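Section 3: Oiling a parquet floor

Read this section through before opening the can. It covers Linine floor oil, clear and tinted, on sanded hardwood parquet. For floors that already carry wax or varnish, see Section 5.

Before you start

Sand the floor to an even finish and vacuum it twice, the second time across the direction of the first. Wipe with a barely damp cloth and leave overnight. Close the windows on the side facing the wind. The room should be at 61 °F or warmer, and the heating under the floor, if there is any, must be off.

Check the batch number on the lid of every can. If you have cans from more than one batch, pour them together into a clean bucket and stir.

You will need:
Linine floor oil
A short-pile roller or a wide flat brush
White buffing pads
Lint-free cotton cloths
A metal bucket with a lid, half filled with water

Applying the first coat

1. Stir the oil from the bottom of the can. Do not shake.

2. Start in the corner farthest from the door. Work in strips no wider than you can reach from a kneeling position.

3. Apply a thin, even coat. On basket-weave and other block patterns, roll once in each direction so that the end joints get as much oil as the faces.

4. Wait 20 minutes. Dull patches mean the wood has taken up all the oil there. Add a little more to those patches only.

5. Wipe off everything left on the surface with cotton cloths. Change cloths often.

6. Buff with a white pad until the floor has an even, low sheen.

CAUTION: Cloths soaked in oil can heat up and catch fire without a flame. Put used cloths and pads straight into the bucket of water and close the lid. Keep the bucket outdoors until you can dispose of it.

Second coat

7. Leave the floor overnight, then repeat steps 1 to 6 using half as much oil.

Note: Tinted oils (Makari range) go on in the first coat only. Use clear oil for the second.

Note: On floors laid before the June change to the Pasichnyk adhesive, test a spot by the wall first and look for dark lines along the joints.

After oiling

Walk on the floor in socks after one day. Put rugs back after 3 weeks. Do not wash the floor before then. Sweep or dry mop as needed.

Spare cloths and pads can be ordered under part number 316.

Section revised 24th August 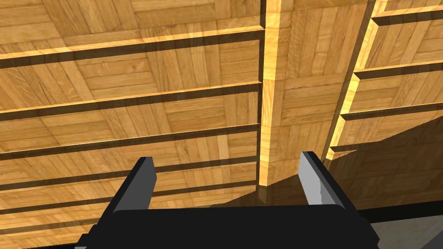
Light honey-brown parquet in a basket-weave pattern. Rendering: Plitstead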